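Home | Projects | Gallery | People | Contact

We use cookies to remember your settings. Accept / Manage

Ballach gripper comparison, January

In this gallery we show our comparison of two sets of fingers for the two-arm bench. The first set is from Devix and has a broad tip. The second is the Nuvau set, which is narrower and a little softer. Both were tried with the same controller and the same speed, over 2 days, so that the results can be put side by side.
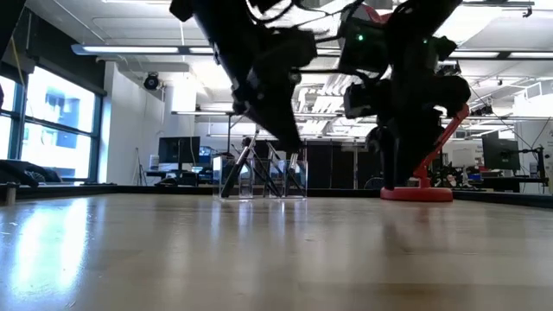 The arms over the table, with the slender tools in the clear holder. Picking a tool which leans is harder than picking one which lies flat, and we spent most of our time on this.

Ha-rang Cho thinks we should lower the closing force before we blame the fingers, as the same fault came with both sets when the force was high. I agree with this in part. On Saturday we repeated the holder test with less force and made 63 picks with each set. The Nuvau fingers dropped a tool 3 times and the Devix fingers 6 times.

The next question was how near the fingers can work to the table. For small black parts on light wood this depends on the camera height also, so we measured it again before each run. 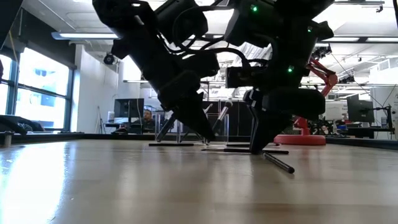
After that we compared the time for one full cycle. The difference between the sets was small, nearly nothing for the flat parts, and I would not choose one of them for this reason. The wear on the pads matters more to me. Ismael Miranda keeps the table of all the runs and will send it if you write to us.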